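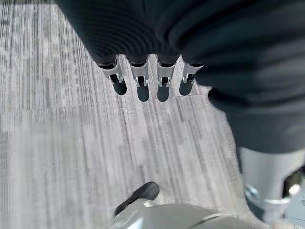
Photo: Bastian Frerichs / Zurka

Zurka opened its Curham showroom for two hours in May, and I went for the hand. It has four metal fingers in a row with black rubber tips, and above them the whole thing disappears into ribbed black fabric, like a very expensive turtleneck.

Ute Weidemann gave the tour. The hand comes on a subscription, service visits included, with a spare set of tips in the box. I asked how long the tips last. "Depends what you touch," she said, and moved us along to the coffee.

Ottmar Voß from Dreßler wanted to know whether the sleeve is washable. It is — by Zurka, at their Fullgate workshop, 5 days turnaround. He wrote that down and underlined it.

Prices on request. I requested. They'll call me.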